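4.2 Packs on the shared table

Most of the snack eating in this study happened off one low table, so the table gets its own section. Short one. The kitchen shelves are in 4.1 and the fridge we left out, nothing sweet in there worth discussing.

First point, the packs are mixed. We went in expecting one kind of container to take over (jars, going by the Witley pilot) and that isn't what people do. Bags stay out next to jars, boxes next to bags, trays get put on top of whatever is flat. Figure 3 has a fair spread: a pink and white bag of brown sugar dough twists (红糖小麻花, with a "NEW" mark on the front), clear jars with their lids on, a red cardboard box, and a clear tray of packaged snacks on top of a dark blue box. The cloth underneath is blue-purple and wrinkled. Cloths matter more than we thought, see below.

Second, see-through packs. In the diaries people wrote about jars by what was in them ("the cookies", "the speckled ones") and about bags and boxes by color ("the pink one", "red box"). Pretty consistent over both rounds. Our reading is that a clear jar gets treated like a dish and a printed pack gets treated like a parcel. A dish you reach into when passing. A parcel you have to decide to open. Shows up in the diary entries too, jars have lots of tiny entries and bags have fewer but bigger ones. We did not weigh portions so bigger here means what the diary keeper said was bigger.

Third, lids. Screw lids and push lids were coded seperately in round one, then merged, the coders could not agree from the notes. Lid color was kept. No use found for it yet. One household rotated jars so the prettier lid faced the door, which is nice but is one household.

Fourth, fried dough. Twists go soft once the bag is open and everybody knows it, so an open bag gets finished fast or gets folded over, clipped and forgotten. Moving them to a jar was talked about a lot in the interviews and done rarely. Reason given most: the bag says what they are. Guests ask. With the bag on the table the host doesn't have to explain brown sugar mahua again. We had the Trelometti coding sheet set up with freshness as the main reason for keeping or moving a product, and had to add "label as conversation" by hand half way thru. Entries before that change were recoded in July.

Stacking. A box with a flat top becomes a shelf, and then the thing under it drops out of the diary until the top one is moved. Tray on box is the usual pair. We would expect the lower pack to last longer but roughly 400 entries is thin for that, and the stacked ones are only a small part of it.

On cloths: a soft cloth bunches when packs get slid, so people lift instead. On bare tables they slide. Lifted packs end up somewhere new, slid packs mostly go back. It was not in the original protocol and we only have field notes for it.

Figure 3. Sweet snacks in bag, jars, boxes and tray on the cloth-covered table.
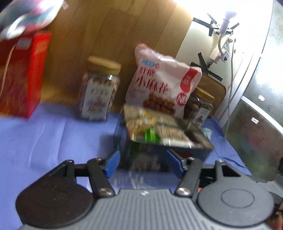

Crumbs were noted only in round two, under the jars and along the folds of the cloth, and are left to Section 4.3 along with the question of who wipes the table.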